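Nellside Bus Times, the tidy version

I've been catching the bus between Plundthorpe and Gastgate for years, and the timetables have annoyed me for nearly all of them. So I typed the lot up into one file, and you're welcome to it.
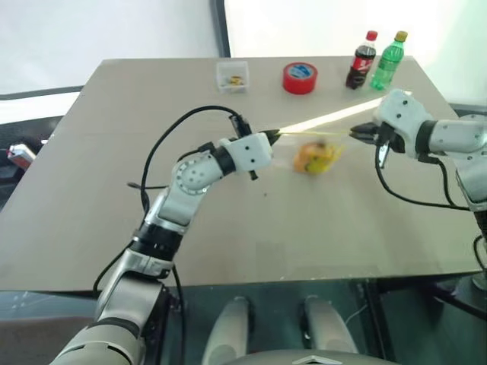

There are 1,166 rows at the moment, one for each bus at each stop. It covers 22 stops and three routes: the Nellside loop, the Gastgate direct and the little Husar shuttle that only goes as far as the market (lovely drivers, terrible seats).

What's in the folder

stops.csv has the name of each stop, which side of the road it's on and whether there's a shelter. I've put "sort of" for two of the shelters and I'm standing by it.

times.csv is the big one. The columns are route, stop, day_type, due and note. Times are in the 24-hour clock with no colon, so ten to eight in the morning is 0750. If you open it in a spreadsheet it'll try to eat the zero at the front, so bring that column in as text!

changes.txt is my running list of what I've altered. It's a bit of a diary by now, sorry.

Where it came from

Mostly the printed sheets at the stops, plus the leaflet you can pick up in Gastgate library. Where the two disagreed I went with the sheet at the stop and put "leaflet differs" in the note column. There are 69 of those, mostly out by a minute or two, though the last Husar shuttle is a full quarter of an hour adrift and I'd dearly like to know which one the drivers use.

Things to watch out for

Wednesday is market day and has its own day_type, "market". Please don't lump it in with the other weekdays or you'll be stood at Plundthorpe green for ages.

School holiday times aren't in yet. I made a start in February and then the sheets were swapped over, so I binned what I had — it's next on my list.

These are the times a bus is due. I haven't recorded when any of them turned up, and I've no plans to (I do like to sit down occasionally).

Using it

Do what you like with it. A mention would be nice if you put it on a website. If you spot a wrong time, open an issue with the stop name and the route, and tell me whether you read it off the sheet or the leaflet. I usually get round to fixes on a Sunday evening.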